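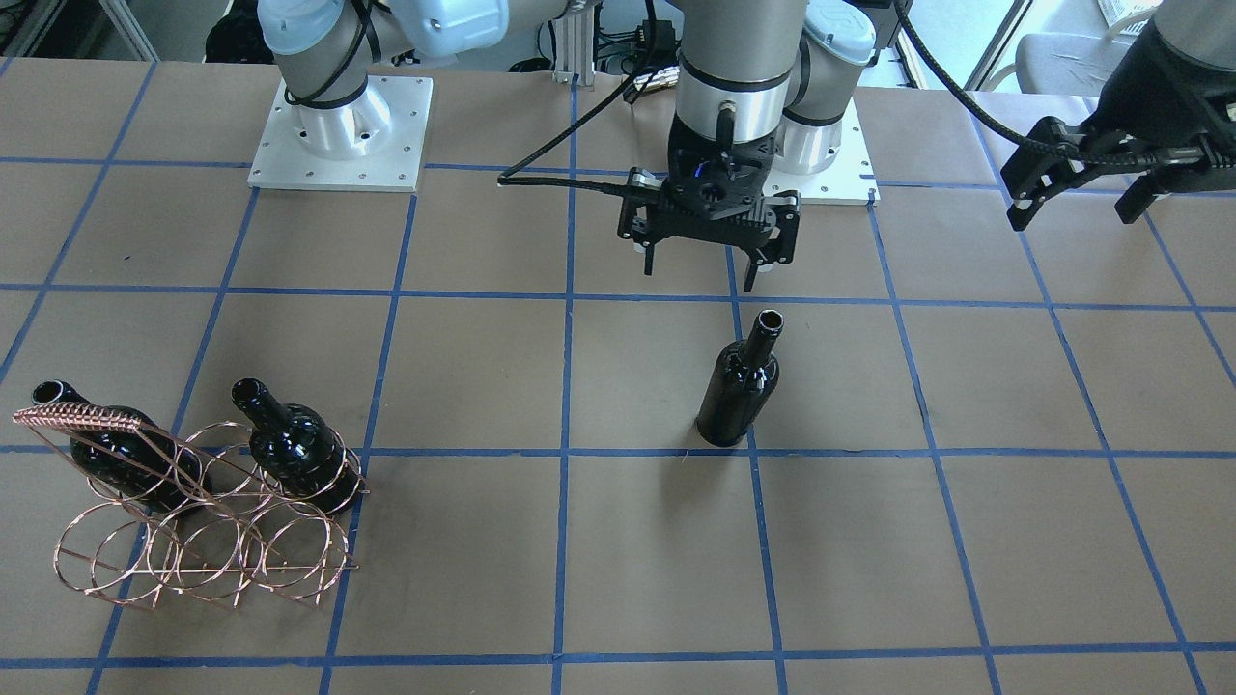

Thread time, wrestling people 🧵

**1/** OK so I finally sat down and watched the whole Dremville women's tag tournament, every match, start to finish, and I have to talk about it. If you only know the big TV companies, please stick around for this one!

**2/** Quick background. Dremville runs a small hall show every month and a two-night tournament once a year. Paid attendance this time was 678 over the two nights, which they announced from the ring, and the place went nuts. For a hall with a low ceiling and a bar at the back, that's huge.

**3/** The team everybody came for was Onska & Bonia. They started out as rivals (go find the ladder match if you can, it's on the Dremville channel) and got thrown together last April when both of their partners were hurt. It was supposed to be for one night.

**4/** They have now been champions for 15 defenses. FIFTEEN. And they still argue on the apron about who gets the tag. I love them so much.

**5/** Night one, opening match: they drew the youngest team in the bracket and gave them nearly everything. Bonia took a bump to the floor that made me put my tea down. The kids looked like stars by the end, even losing. Good champions do that, and lots of champions don't bother.

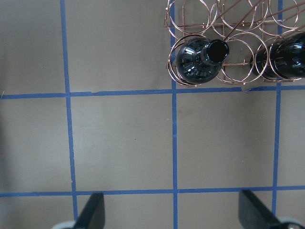
**NIGHT TWO**

**6/** The semis were fine. One was short and mean, the other went a bit long in the middle and had a ref bump it didn't need. Moving on, you all know what I want to get to.

**7/** THE FINAL. Onska & Bonia against the Segers sisters. If you haven't seen the Segers act, they wrestle in matching green, they never talk to the crowd, and they cut the ring in half better than any team going right now. Old-school heel stuff, done with total patience.

**8/** They got Onska in the wrong corner early and kept her there for what felt like a week. Every time she crawled close, one sister would drop off the apron, walk around, and pull Bonia down by the ankle. Same trick three times! The crowd was furious. I was furious and I was on my couch.

**9/** And then the hot tag. Listen to the sound on it. You can hear the camera mic give up. Bonia comes in with the clotheslines, the spinning backfist, the running knee in the corner – all of it, and she misses nothing.

**10/** My favorite bit is tiny though. Right before the finish Onska is holding her left elbow, and Bonia looks over, checks on her, and THEN goes for the cover. She loses maybe a second. The younger Segers kicks out at 2. That one look cost them the fall and it told you the whole story of the team.

**11/** I'm not going to spoil the ending because the show is free to watch and you should go in clean. I'll say there's a title change tease, a dusty old chair, and a hug I did not see coming. Replies are a spoiler zone, so be careful down there.

**12/** A few people asked how the big companies' tag divisions stack up. I don't really want to do that comparison. They have more money and more TV time to fill, and it's a different job. But if any scout is reading, the Segers sisters are ready today. So is Bonia. Onska too, if her elbow is OK.

**13/** Things I'd fix, to be fair: the entrance music is way too loud on the stream, the graphics spell Bonia with two n's on night one, and there's a ten-minute gap before the semis where you just look at an empty ring. Skip ahead.

**14/** Merch note for the people who always ask me: the green Segers shirt is sold out in everything but XL. The Onska & Bonia "ARGUE LATER" one is back in stock. I bought it. Obviously I bought it.

**15/** Last I looked, the final had 1,896 views. That is way too low for a match this good! Put it on while you cook, put it on for your friend who says she doesn't like wrestling, I don't mind how you do it.

**16/** Next month I want to do one of these on Onska's singles run, the weird year with the mask and the losing streak. Tell me which matches I need to find. I've got the cage one and the one in the rain already.

*Posted 16 February 2021. Edited to fix the link to the ladder match – thanks to everyone who told me it was broken.*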